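Handling Soft Goods with a Hand-Held Gripper: Good Practice
Handout for Unit 3, Domestic Manipulation – Kerstin Bråten

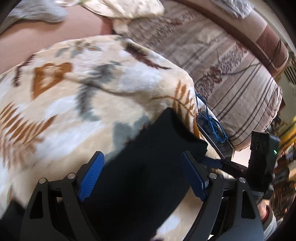

Welcome back, everyone, and thank you for the thoughtful questions after last week's lecture. Quite a few of you wanted to know why we spend so long on rules before anyone picks up a pillowcase, so I have written out the good-practice notes more fully this time. Please read them through once before your session at the Plosstead apartment, and keep a copy in your lab folder (the one with your sign-off sheet in it, please, and not a new one).

Cloth is a lovely thing to work with and a maddening one. A mug has the same shape every time you meet it. A folded piece of fabric on a couch changes shape when you touch it, and it may be lying on a blanket that wants to come along for the ride. Most of the rules below come out of that one fact.

Before you begin

Look over both fingers. The pivot screws should be snug, and the pads should sit flat with no corner lifting. Wipe the pads with a dry lint-free cloth. Fleece sheds more than you would think, and a pad full of fluff loses its bite little by little, so that you start squeezing harder without noticing. If a pad looks shiny or torn, swap it and write the swap in the log.

Check that the status light is on and steady, then open and close the jaws fully 3 times. Tuck in any loose cord or string, roll your sleeves clear of the moving parts, and take off bracelets. I know this sounds fussy! I have had a cuff caught myself, and it was my favorite sweater.

Approaching the fabric

Come in slowly, with the jaws open a little wider than the fold you mean to take. Aim for an edge or a fold and leave the flat middle of the cloth alone. When there is another soft layer underneath, such as a throw or a quilted cover, close the jaws partway, pause, and look from the side to see whether you have one layer or two. Then finish the grasp. Students who skip the pause nearly always end up lifting the bedding too, and a run with two layers in the jaws has to be marked as a double pick even if you shake the second one free later.

Dark fabric deserves a word of its own. Folds in black cloth are very hard to make out afterward on video, so please turn on the room lights and open the blinds, and don't stand between the window and your work.

Lifting and letting go

Lift straight up first and move sideways second. Never drag cloth across a seam or an armrest, as it puts a sideways load on the fingers and can pull threads. Set the piece down before you open the jaws. Dropping it from a height is quicker, I admit, but the Lozano checklist we follow in this course counts a drop as a failed placement, and I will too.

Working in a lived-in room

Our rooms are furnished on purpose, and they should stay that way. Don't tidy the shelves or smooth the blankets to make the task easier. Do move anything breakable out of reach, keep the floor clear where you walk, and put away letters, photographs and medicine labels before you record. If somebody comes in, stop, rest the gripper on a stable surface and say hello. The run can be repeated.

Keeping records

Every run gets a line in the log: the item, the surface it was lying on, the outcome, and anything odd. Write it down right after the run, while you still remember. A failed grasp is just as welcome in the log as a good one, and last May's group learned most of what they knew about fleece from their failures.

For next time

Read the Vornance notes on layered textiles, sections 3 to 7, and bring one soft item from home that you don't mind having pinched. Sign-off sheets go in the tray by my door.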